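Re-oiling a wooden tabletop

Applies to solid wood tops previously finished with oil. Varnished or lacquered tops must be stripped first and are covered on a separate page.

Testing the existing finish

Put a teaspoon of water on the surface and leave it for 9 minutes. If it stays in a bead, the oil is sound and the top only needs cleaning. If it soaks in and leaves a dark patch, re-oil. Test near the middle and again at one end, as wear is rarely even.

Materials

Hard wax oil, clear (Vemano or Drudon; both behave the same on pale timber)
Abrasive paper, 120, 180 and 240 grit
Cork sanding block
Lint-free cotton cloths
White non-abrasive pad
Metal bucket with lid, for used cloths

Preparation

Wash the top with warm water and a little mild soap. Wipe along the grain and leave overnight. Room temperature should be at least 18 degrees before you start.

Sand with 120 grit only where there are rings or scratches, blending outwards. Go over the whole top with 180, then 240. Keep the block flat and stop short of the edges, which are easily rounded over. Vacuum, then wipe with a barely damp cloth. Any dust left in the pores will show as grey specks under the oil.

Applying the oil

Stir the tin; do not shake it. Pour a small amount on to the pad and work it in along the grain, one board at a time. The coat should look even, with no pools. After 15 minutes wipe off everything that has not soaked in. Oil left standing turns sticky and has to be sanded back.

Apply 2 coats, the second after a night's drying. Oil the underside as well if the top has shown any tendency to cup.

Lay used cloths flat outdoors to dry, or soak them and put them in the lidded bucket. Oily cloths left in a heap can catch fire.

Pale timber will darken slightly with the first coat and very little with the second.
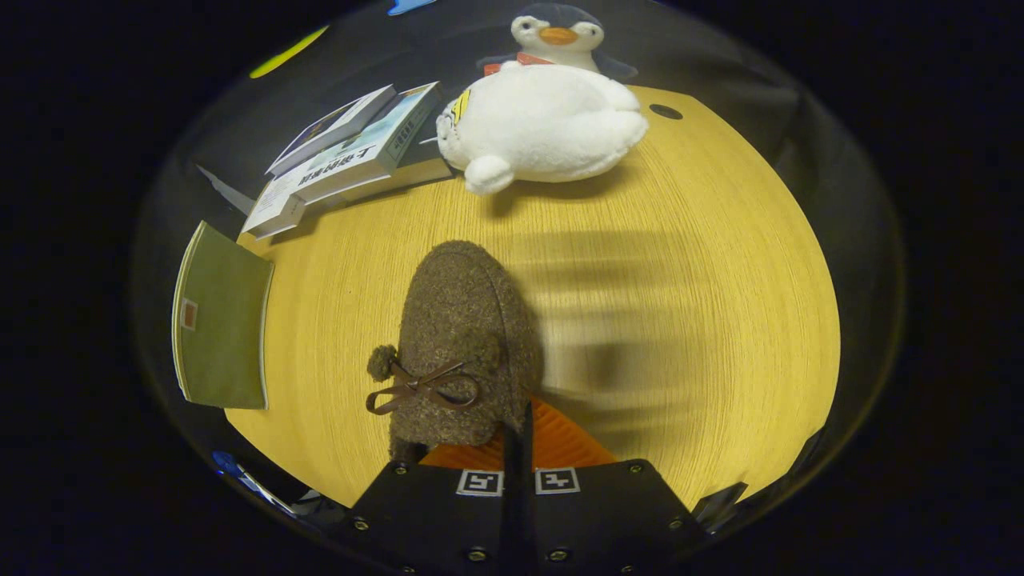 Ermelinda Salgado writes that on her own table the 240 grit closed the surface too much and the second coat hardly went in, so she now stops at 180 and gets a slightly duller finish that lasts longer. Either is acceptable. Do not go finer than 240.

Curing

Light use is possible after two days. Keep water, hot pans and tablecloths off the top for over two weeks. In December, or in any unheated room, allow longer.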